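# How Do You Choose Fingers for a Robot?

Pick up a sock. Easy, right? Your hand knew what to do before you had time to think about it. A robot has to be taught, and the people who teach it must first decide what kind of hand it should have. A robot's hand is called a **gripper**.

One way to try out a gripper is to take it off the robot and hold it yourself.

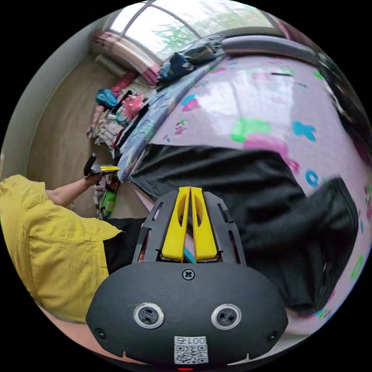
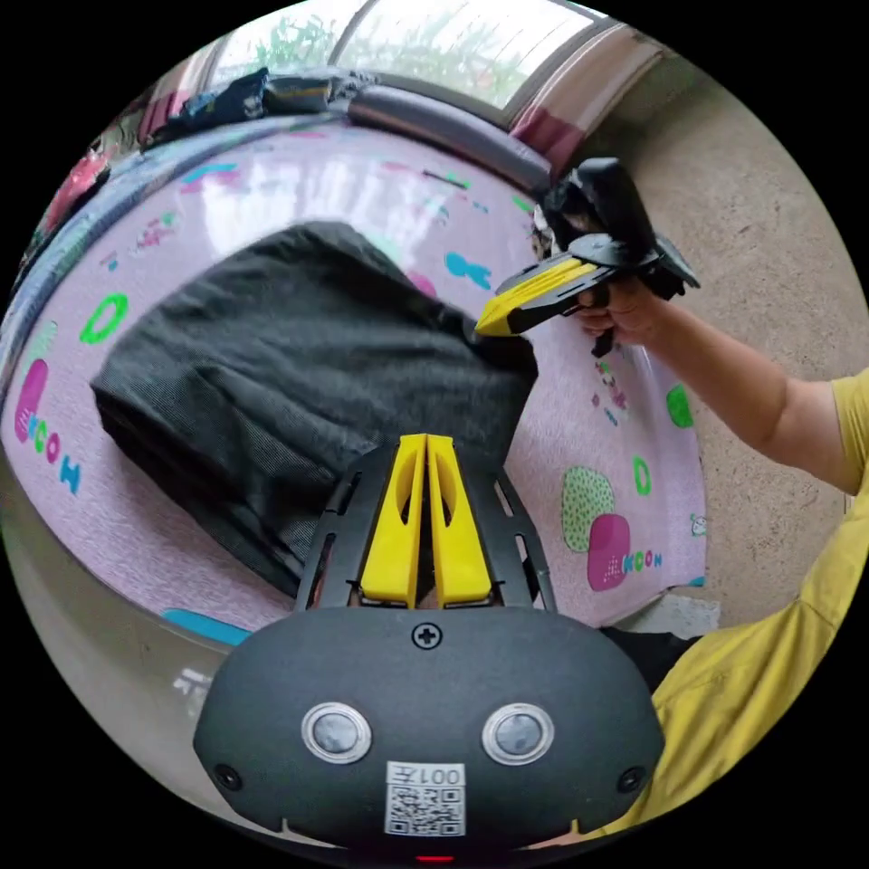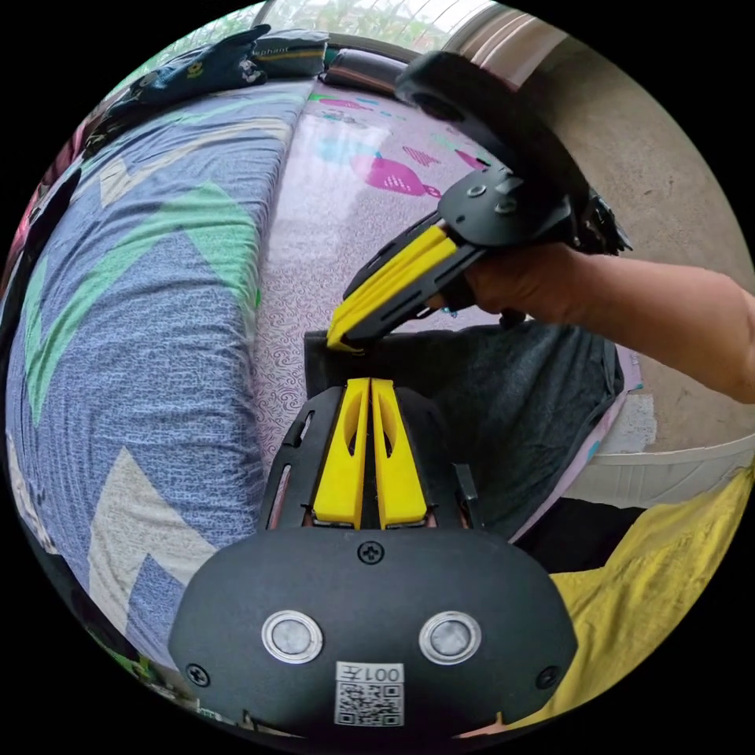
*Hand-held grippers with yellow fingers, tried out on a dark gray garment on a bed.*

## Two fingers, not five

Count your fingers, then look at the gripper. It has two. They stand side by side, and each one has a long hole in it.

Two fingers can do a lot. Try this. Put your pointer finger and thumb together, tuck the others away, and pick up a pencil. Now pick up a T-shirt. Now try to fold the T-shirt. You can do it, but you have to plan. You have to think about where to pinch, and you can't change your grip in the air the way you do with a whole hand.

## Why clothes are hard

A wooden block is the same shape wherever you put it. If a robot has learned to pick up a block on Monday, the block will not surprise it the next day.

Clothes are different. Drop a sweater ten times and you get ten different heaps. The sleeve might be on top or hidden underneath. The edge you want to pinch might be flat against the bed. Engineers call things like this **soft objects** or **deformable objects**. "Deformable" means the shape can change.

Soft objects are a good test for a gripper. If the fingers are too slippery, the cloth slides out. If they are too thick, they can't get under the edge. If they squeeze too hard, they can stretch the cloth or snag it.

## What the testers look for

Salamatu Ugwu compares grippers for a small workshop called Cendgate. She keeps a notebook with a page for each kind of finger. These are the questions at the top of every page:

- Can it pick up just one layer of cloth, or does it grab the one underneath too?
- Does the cloth stay put when you lift it?
- Can you see what you are doing, or do the fingers block the view?
- Is your wrist tired after 100 tries?

The last question is about people. A person may have to use the gripper all afternoon, and a heavy one makes your arm ache. In April the workshop tried a finger set named Biswas. It held thick towels very well. It was also so heavy that testers kept putting it down to rest, and the page for it has more notes about sore wrists than about towels.

## A camera that rides along

All three pictures on this page came from a camera carried on a gripper. The gripper you see at the bottom of each one is the one the camera is on.

Look at how the edges of the bed curve. Beds don't bend like that. A very wide lens does it. A wide lens squeezes a big piece of the room into one picture, and the straight lines near the sides come out bent. In the third picture you can also see that the corners are black. The lens makes a round picture, and the corners are what is left over.

So why use a lens that bends things? With a narrow lens, the camera might see the fingers and a bit of cloth and nothing else. With a wide one, it can see the fingers, the cloth, the bed and the window all at once. A robot learning from pictures needs to know where the cloth is before the fingers get there.

Testers compare cameras too. They ask whether the picture is still clear when a bright window is behind the bed, and whether it goes blurry when the hand moves fast.

## Doing the test fairly

Suppose you tested one gripper on a sock and another on a winter coat. The sock gripper would look much better, but you wouldn't have learned which gripper was best. A fair test keeps everything the same except the thing you are comparing.

Abdelghani Chraibi sets up the tests at Cendgate. His rules are short:

1. Use the same piece of clothing for each gripper.
2. Start it in the same kind of heap.
3. Give each gripper the same number of tries.
4. Write down the misses as well as the good ones.

Rule four is the one people forget. For the last big comparison the team made nearly 300 tries, and the misses turned out to be the most useful pages. They showed that one set of fingers almost always failed in the same place, at the thick seam along the bottom of a sweater. Elmarie Baloyi filed the fingertips a little thinner and they ran the seam part again.

## Try it yourself

You can compare grippers at home with things from the kitchen. You will need:

- a pair of tongs
- two wooden spoons
- a clothespin
- a sock, a T-shirt and a small towel

Spread the clothes on a bed. Pick up each one with the tongs and carry it to a chair. Do it five times and write down how many times you dropped it. Do the same with the spoons (one in each hand) and then with the clothespin.

| | Sock | T-shirt | Towel |
|---|---|---|---|
| Tongs | | | |
| Spoons | | | |
| Clothespin | | | |

Next, wrap a rubber band around the end of each spoon and fill in the spoon row again on a new sheet. Did the number of drops change?

For a harder job, try folding the T-shirt in half without touching it with your fingers. If that goes badly, ask a friend to hold a second pair of tongs and take one side each.

## Words to know

**Gripper:** the part of a robot that holds things.

**Deformable:** able to change shape. Socks, dough and string are deformable.

**Wide lens:** a lens that fits a lot of the room into one picture and bends the lines near the edges.

**Seam:** the line where two pieces of cloth are sewn together.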